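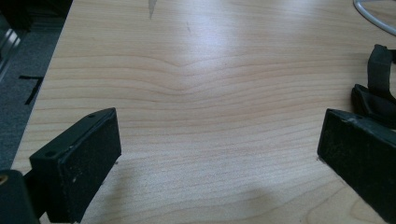
Omville's repair pledge, six months in

When the furniture chain Omville announced its "Repair First" pledge last fall, the promise sounded simple. Bring back a scratched table or a wobbly chair and the store would fix it for less than the price of a new one. We said then that we'd wait for the numbers. They came out in March, and they leave a lot to be desired.

Omville says it handled 1,502 requests across its stores, and that 976 of them were "resolved." That word is doing plenty of work. Read the notes at the back of the report and you find that a resolved request can be a repair, a store credit or a phone call in which the customer was told how to do the job at home. The company doesn't say how many fell into each group. We asked twice — no answer yet.

Then there is the wait. The branch in Braria quotes 18 working days for a simple refinish, plus pickup. Plenty of people will look at that and buy a new table, which suits Omville fine.

The independent shop on Wurach Street charges more for the same work but will give you a price at the counter and a date you can hold them to. Readers have told us they got their pieces back in 5 days.

Omville promises a fuller report next year. We'd settle for a single column showing what was repaired, and what it cost the customer. If you have used the service, write in and tell us what you paid — receipts welcome.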